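발표 노트: 테이블 세팅의 배치 순서
발표자 Luminița Avram, 검토 Margareta Voicu

슬라이드 1. 주제 소개 (약 70초)
오늘은 1인 세팅을 다룬다. 구성은 천, 접시, 스푼, 포크. 판단 기준은 천의 가장자리와 접시의 중심, 두 가지로 한정한다. Holaveo 교재의 용어를 따른다.

슬라이드 2. 접시가 천 밖에 있는 상태

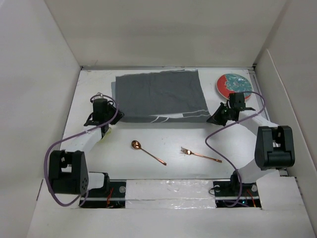 그림 1. 펼친 짙은 회색 천, 오른쪽 뒤의 빨간 테두리 접시, 앞쪽의 구리색 스푼과 포크.

천에 약간의 주름이 있음을 짚는다. 흰 줄무늬는 기준선으로 쓰지 말 것. 끝부분에서 방향이 꺾인다. 기준은 천의 외곽선으로 잡는다.
질문이 나오면: 천의 치수는 부록 396쪽 표 참조. 여기서 수치는 읽지 않는다.

슬라이드 3. 접시가 천 위에 있는 상태 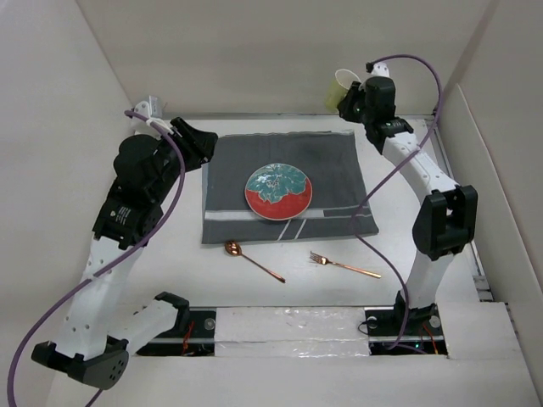
그림 2. 천 중앙 부근의 접시. 스푼과 포크는 천 앞쪽 흰 바닥에 있음.

접시 무늬의 방향을 언급한다. 청록색 문양이 위쪽, 빨간 면은 주로 아래쪽이다. 무늬가 비대칭인 접시는 위치와 방향을 따로 기록한다.
커트러리는 둘 다 비스듬하며 머리 쪽이 왼쪽 위를 향한다. 정렬 단계에서는 손잡이를 천의 옆변과 평행하게 맞추고, 포크는 접시 왼쪽, 스푼은 오른쪽에 둔다.

슬라이드 4. 기록 양식
Okia 양식의 항목은 천, 접시, 커트러리 순. 방향란을 비워 두지 않는다. 양식 사본은 Tudach 자료실 1729번 파일에 있다. 질의응답은 오후 3시까지.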